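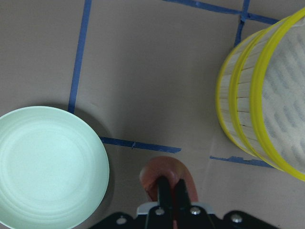
Toy steamer

A toy steamer is a shallow, drum-shaped container made for children who want to run a dumpling house without the rent. It belongs to the wider family of play kitchen goods and borrows its outline from the bamboo steamer, a vessel that has done the same job for a very long time and has never needed a yellow rim. The toy version often has one anyway.

Construction

The usual form is a round wall with a floor of mesh. On slatted models, pale upright strips like thin bamboo or wood are held together by colored plastic bands, bright yellow being a common choice. The mesh may be printed with blotches or short gray-blue dashes. Collectors have argued over what the dashes represent. Rice, steam and rain all have their supporters, and the makers have kept quiet.

The catalog of the Semthorpe Toy Museum, which holds 80 pieces of play cookware, files these objects under "Vessels, optimistic." Its first cataloger, Eun-ji Kong, objected to the heading in writing and was overruled.
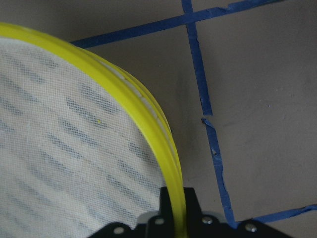 Mesh is the part that wears first. It is stretched tight at the factory and stays tight until an owner discovers that it can be drummed on. Ridged rims last longer, though the grooves collect modeling clay, and clay that has set in a groove is generally considered part of the steamer from then on.

Names

There is no agreed name. "Steamer," "sieve," "basket" and "the yellow thing" are all in use, sometimes within one household. The Hedlund mail-order list of October 1987 sold a single item as a steamer on one page and as a tambourine on another, at different prices.

Use in play

The steamer is seldom used alone. It is normally set out with a plate, and pale green is a popular color for plates of this kind, as it flatters almost any pretend food. The food goes on the plate or into the steamer, and a period of waiting follows. In a study of 6 kindergartens in Drandham, Da-eun Jeon found that the waiting was rarely longer than 8 seconds, and that the cook was then likely to declare everything burned. 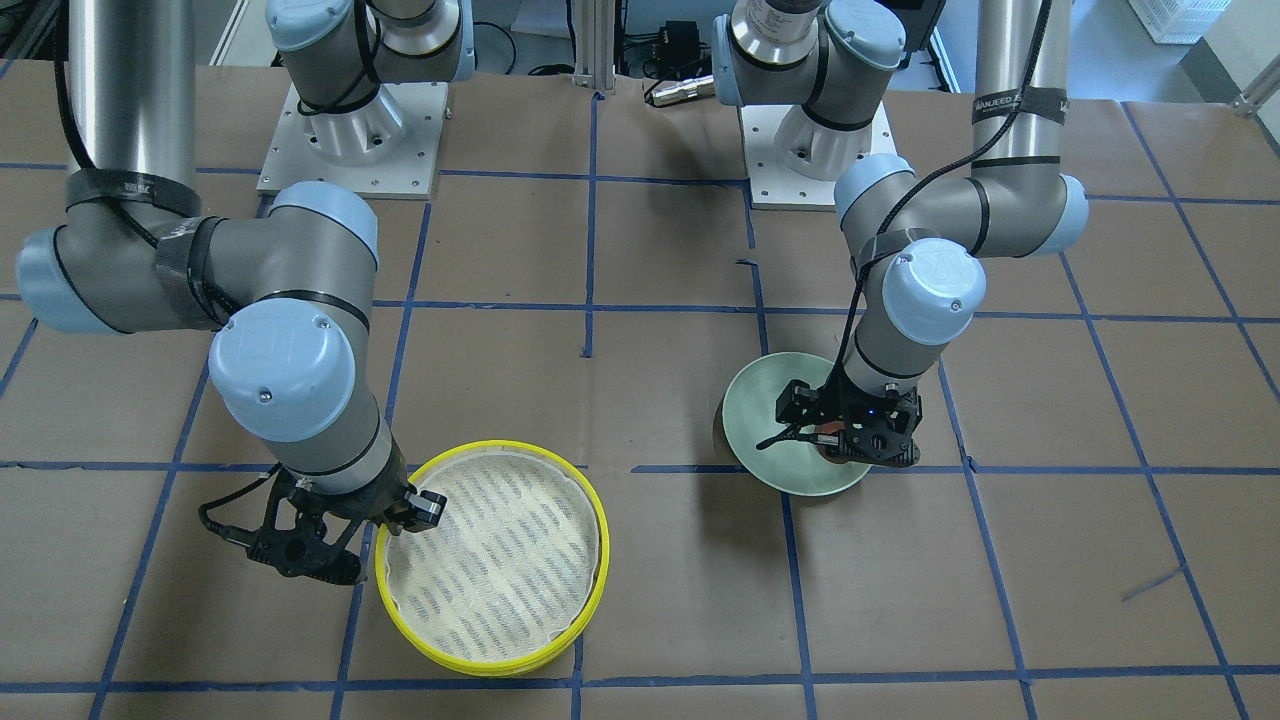
Serving is the more serious business. Jeon noted that children who passed the plate with great care would often tip the steamer out from shoulder height, and that guests were expected to praise the result either way. Refusing a second helping was treated as an insult.

Collecting

Interest among adults is modest. Ekkachai Wiriya's price guide gives the subject a page and a half, most of it a warning about replacement mesh. The largest private collection, in Plondholm, runs to nearly 1,000 steamers, few of them with lids.

See also: Play food; Tea set; Tambourine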